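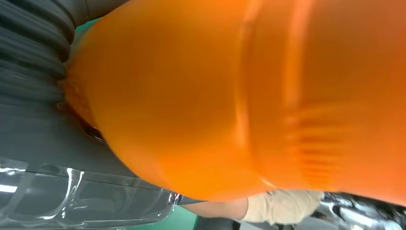
Reading the new Nultach good practice guide for shared workspaces and I have gripes, so settle in. Page one says the operator "should remain visible to the system at all times". Visible to what, though? Look at what the wrist camera gets when there's something big and orange right up against it. Nearly all plastic, with a bit of forearm and a cream glove coming out from underneath. The top side of that arm is behind the container. Is that "visible"? The guide doesn't say.

---

I'm not against guides. I've spent a fair chunk of my working life asking for them. I'm against guides where you could swap "robot" for "forklift" or "toaster" and nothing would need fixing.

---

For anyone who hasn't seen it: Nultach puts out a document for people running small arms and grippers next to humans. Sorting, packing, handling bottles and tubs, that sort of work. It's free, it's glossy, and it's about to be stapled to the wall at Pulon, where I do the safety walk-throughs.

---

First gripe is that word "visible". You can mean a person is inside some camera's field of view. You can mean software has picked them out as a person. You can mean a certified device will stop the arm if they come too close. Those are very different promises and the guide slides between them in the one paragraph.

---

A wrist camera is there to help with the grasp. It goes where the gripper goes, and the nearer the gripper gets to the job the less it sees of anything else. Great for finding the shoulder of a container. I wouldn't hang anybody's fingers on it.

---

And yes, before the replies start, I know there are usually other sensors. Then the rule should name them! "The protective stop must not depend on the wrist camera." Somebody could check that with a clipboard.

---

Second gripe: gloves. There is a whole section called "Personal protective equipment" and it says gloves "may be worn where appropriate". I have read this sentence a few times now, hoping it would improve.

---

Gloves change things. Loose fabric can snag. A thick one means you feel a pinch later than you should. Pale fabric next to clear plastic and shiny black wrap is a rotten thing to ask vision software to pick out, and I'd want to see it tested with the gloves people wear on that job, wrinkles and all.

---

So my version would be: write down the glove. Type, fit, colour. If you change supplier, you do the detection check again before the arm runs. Boring, I know. It's also something a new starter can follow without ringing me.

---

Someone at Pulon told me this was overkill because "it's only a soft gripper". Soft gripper is doing a lot of work in that sentence.

---

A bellows folding up doesn't worry me much. What's bolted behind the bellows does. There's a hard segment, there's a joint, there's a payload that might be stiffer than any of it. The force limit has to cover the whole lot, including whatever it's carrying, and the guide only talks about "the contact surface".

---

Try it yourself with the power off. Hold a full container against the back of your hand and lean on it a bit. Now imagine a moulded ridge on it. The softness of the thing holding the container isn't going to help you very much.

---

Third gripe, and this is the one I'd go to the mat for. Nothing about reaching underneath.

---

All the diagrams show a nice upright person beside a table with an arm on the other side of it. People don't stand like that. They lean, they sort the next thing while the arm has the last thing, and their hands go under, because under is where the stuff is.

---

I asked Nultach by email whether the hazard assessment template covers a hand between the payload and the work surface. The answer was that this is "addressed by general crushing guidance". I went and found the general crushing guidance. It's 2 sentences.

---

One of those sentences tells you to avoid crushing.

---

What I'd ask for instead:

- say how low the payload can travel with a person at the bench
- say what the arm does if power drops while it's holding something
- say how you get a trapped hand out, and make everyone practise it
- say who is allowed to restart

---

That last dot point gets skipped everywhere. Restart after a stop is where I see the most wishful thinking. Person A clears the jam, person B sees the light change and hits go. You can put that right with a rule that costs nothing.

---

At Pulon we have a two person restart now. One calls hands clear, the other looks with their own eyes and presses the button. Took a while to stick. People were calling "clear" while still holding a tub.

---

Somebody's going to bring up Cifuentes, so I'll get in first. The Cifuentes checklist is better. It's ugly, the layout looks like a tax form, and I'd hand it to a new crew tomorrow.

---

Reason being, every line in it can fail. "Is the stop reachable from where the person's feet are?" Go and stand there. Reach. You can or you can't. Compare Nultach: "Ensure stops are conveniently located." Convenient for who?

---

It's not perfect either. Cifuentes has nothing to say about learned behaviour. It assumes the arm runs a fixed path, so you walk the path and mark the pinch points and you're done. Plenty of arms don't work that way any more.

---

If the path can come out differently each time, marking one path on the floor with tape is theatre. You need limits the arm can't leave whatever it decides to do. Speed, force, volume. Set in the safety controller and locked, and not in the same file the clever part gets to edit.

---

I was told in June that the Trimo software "learns to be careful around hands". I asked for the test report. I got a video. The video had music on it.

---

To be fair to Trimo, they did send a real document after I nagged. It lists the objects they tried, the lighting, and the ones that went badly. I trust them more for that last part. A report with no bad results in it usually means nobody pushed very hard.

---

No transparent packaging in the tests, mind you. Clear covers and trays throw bright reflections all over the place. So do creased black bags. If your bench has either, and most benches I walk past have both, then the test bench should too.

---

Fourth gripe, a small one. The guide wants a "daily visual inspection of the gripper" and doesn't say what you're looking for. With a ribbed bellows you want the creases opened up and looked into. Splits start down in the folds. A quick glance from standing height won't find one.

---

Give people a torch and a list. Folds, seams, mounts, hose. Sign it with your name and not a tick. I have seen a month of ticks done in the same pen on the same afternoon, and so have you.

---

Question in my DMs: isn't this just slowing everything down? A bit, yes. Our start of shift checks run up to nine minutes. I've been told that's a scandal. The smoko queue is longer.

---

Another one: don't the official standards already cover this? They cover a lot of it, and they should be your first stop. My trouble is with the friendly summary that gets read in place of them. If you boil something down, please leave the awkward bits in.

---

I'd also like every guide like this to carry a list of what it was written for. What payload, what bench height, whether a person is expected to have their hands in there while the arm is live. If it was written for a fenced cell, say so, and I'll stop trying to make it fit a shared bench.

---

The thing that bugs me most is the tone. "Operators are reminded to stay alert." Staying alert isn't a control. Nobody stays alert beside a machine that behaved itself all morning, me included. If the plan relies on it, there's no plan.

---

And the people doing the reaching weren't asked. I checked the list of contributors. Engineers, a marketing lead, a designer. Get a packer in the room for two hours and you'd have the underneath problem written up before the biscuits came out.

---

What I've done for now at Pulon: the Nultach guide can go on the wall, and the Cifuentes sheet goes next to it with our own page for gloves, restart and hands under the load. Where they disagree, ours wins. Management has signed off on that, to my mild surprise.

---

I've sent Nultach a marked-up copy. If they fix "visible" and add something on reaching under, I'll say so on here and mean it. If the next version has a new cover photo and the same 2 sentences on crushing, I'll be saying that as well.

---

Happy to share our page if you want it. It's plain text, no logo. Tell me what your bench looks like first though, please don't just copy it.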